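Site Visit Notes: Garment Sorting and Resale Plant, Muvstead

The visit to the Pinero plant in Muvstead was scheduled as part of our regional labor series, which tracks how mid-sized employers are filling hourly positions. Pinero buys unsold and returned clothing from retailers, sorts and grades it, and resells it to discount chains and export buyers. The company opened the plant to outside visitors for one morning session, and we joined the first group.

Why this employer

Textile resale is usually counted under wholesale trade, which makes it hard to see in the monthly employment tables. A plant that adds a second shift in this line of business shows up as a small change in a large category. Site visits are the only practical way to get at hours, turnover and starting pay.

Pinero reports 63 hourly workers on the payroll, of whom 52 are full time. The rest work short shifts that start in the early afternoon and are filled mostly by students and parents of school-age children. Management said the part-time share was higher before the plant moved from the Coreck Street site, where there was no bus stop within walking distance.

Intake and grading

Goods arrive on pallets and are weighed before they are opened. Each lot is assigned a code that stays with it until sale. Graders check seams, zippers and labels, then assign one of the plant's standard grades. The top grade goes back to retail with new tags. The lowest is sold by weight to a fiber recovery firm in the next county.

Pay at the grading stations is hourly with a small bonus tied to the error rate. The bonus is calculated over the whole pay period. According to the plant, an earlier bonus based on volume raised output for one quarter and then produced a run of customer claims that cost more than the gain. 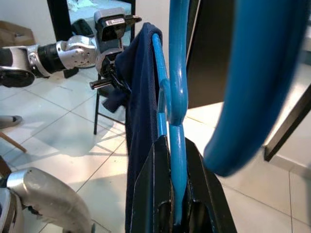

New graders spend up to 2 weeks at a training station before their errors are counted. The cost of that period was the item management came back to most often. A grader who leaves in the first three months has not, by the company's estimate, covered the wages paid during training. Turnover in that window fell after the starting rate was raised, but we were not given the underlying figures and could not check the claim.

Hiring was described as steady but slow. Applications per opening are down from the previous year. Two explanations were offered: competition from the Pinto distribution center across the highway, which posts a higher night rate, and the cost of child care during the morning shift. The second explanation fits what we have heard from other employers in the county. The first is harder to judge, as Pinto advertises the same openings for long periods and it is not clear how many are filled.

Demand

Resale volume follows retail inventory with a delay. When stores overorder, returns and closeouts reach plants like this one a season later. Pinero's buyers said that lots offered in the spring were smaller and of better quality than usual, and that prices per pound had gone up accordingly. Margins on the middle grades are thin. Export orders account for most of that stock, and freight costs are the deciding factor in whether a load is shipped or held.

The plant leases its floor space on a short term and has an option on the adjoining unit. Whether that option is used will depend on contracts due for renewal in May. If it is, the company expects to add a receiving line and a small number of permanent positions — most of them in intake, where no prior experience is required.

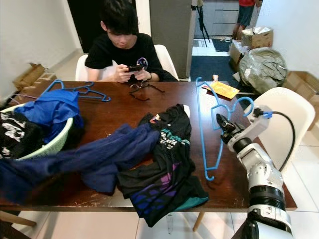 Open items

We have asked Pinero for quarterly separations by job title and for the average hours worked by part-time staff. Both will be added to the county table when received.

The starting rate quoted during the tour differs from the one in the company's online postings. Until that is settled, the posted rate is the one we use.

The Coreck Street building is still listed as vacant. Its assessed value and zoning status are covered in the commercial property notes for the same county.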